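Clelow Conversations: read me first

Hi! I'm Daniyal Shaikh, and this is the transcript collection I kept promising people. It holds 183 conversations between pairs of adults who were asked to plan something together (a trip, a meal, a move) over the phone. I cut them into 2,164 turns and tagged each turn for who holds the floor, who gives it up, and how.

I started it as a side project to Waleck, my older set of written letters, when I got curious about what people do with silence. Letters don't have any! Phone calls are full of it, and I wanted to know when a pause means "go ahead" and when it means "I'm still thinking."

What's in the folder

turns.csv has one line per turn: call number, speaker A or B, text, pause before, tag.
calls.csv has the topic and length of each call.
tags.txt is my tag guide, 15 tags in all. Please read it before you use the "repair" tag, which I use more loosely than most textbooks do.

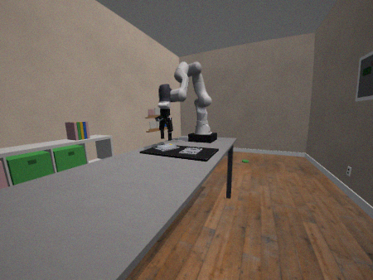
Oluwaseun Babalola: I'd split "repair" in two. Someone fixing their own word and someone asking "sorry, what?" are different moves, and I lost an afternoon pulling them apart by hand.

Fair, and I've gone back and forth on it. For now there's a second column called repair_by, with "self" or "other" in it, so you can filter without losing your afternoon. If I ever do a new version I'll probably split the tag properly.

Known problems

Pauses were timed by ear for the first six calls, so leave those out if timing matters to you. The rest were timed in Satti, and I trust them a lot more. Laughter is marked, but I was stingy with it early on and generous later (sorry). Overlapping talk goes on the line of whoever started first, even when the other person clearly won.

All the callers were friends or relatives. Please don't use this to say how strangers talk!

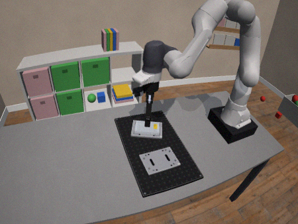 Fig. 2. Robot arm on its black base, fingers pointing down over a white perforated tray.

Names and privacy

I swapped every personal name for another with the same number of syllables, and took out street names and phone numbers. Callers agreed to share the text only, so please don't write asking for the audio.

Version

Last changed 25 December 2020. The Rusex export is still missing speaker labels on the shorter calls, so stick with the csv files until I've fixed it.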